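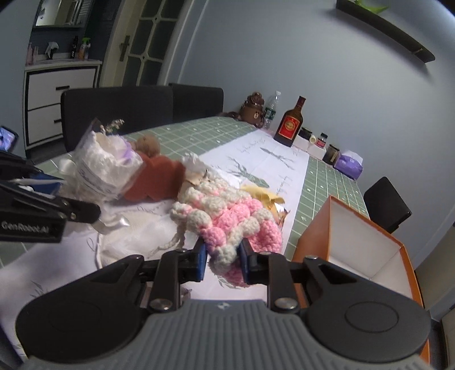

From: Hefin Gronow
To: civstead-yarn list
Subject: Re: Shrinkage on the chenille, second batch

Mabli Cadwaladr wrote:

> I washed two swatches from the Bowen cone at 30 degrees and both came
> out shorter than they went in. The width barely moved. Gwion says his
> did the same on a cold cycle. Is this the yarn or is it us? I have a
> baby blanket to finish by November and would like to know before I
> start the border.
>
> Also, does anyone still have the old gauge sheet? The link in the
> list footer is dead.

Mabli,

It's mostly the core. Chenille is a pile held between twisted core threads, and if the core is put up under tension it relaxes at the first wash. The pile has very little say in it. You see the change in length because in plain double crochet the yarn runs up and down the post of each stitch, and that is where the slack was.

I ran 13 swatches last winter when Zeltbridge changed their spinner. All were worked on a 6 mm hook, washed once, dried flat and measured the next morning. The ones that had been skeined and left to hang overnight before working lost 2 per cent in length. The ones worked straight off the cone lost a good deal more, and unevenly, depending on how deep into the cone I was. The inside of the cone was worst.

Temperature made no difference I could measure between cold and 30. I didn't go hotter. Spin speed did matter. Above 800 the pile starts to migrate and you get bald spots at the colour changes, and no amount of blocking will fix those.

For the blanket:

1. Skein whatever is left on the cone, dunk it, hang it unweighted and let it dry completely.
2. Wash and dry the body before you pick up for the border. If you work the border first it will be attached to something that hasn't finished moving, and the edge will ruffle.
3. Go down half a size on the border hook. Pick up by measured length, ignore the row count.

Allow 380 metres for a border of that depth -- more if you want the picot, and I would leave the picot off. It catches on everything and the core shows when it's pulled.

I can't speak to Gindomo. Iestyn used it for a cushion and said it was fine, but a cushion cover doesn't get washed often enough to prove much.

The gauge sheet is on my old laptop. Ifor has a paper copy with his own corrections pencilled in, and his figures for the bulky weights are better than mine.

Hefin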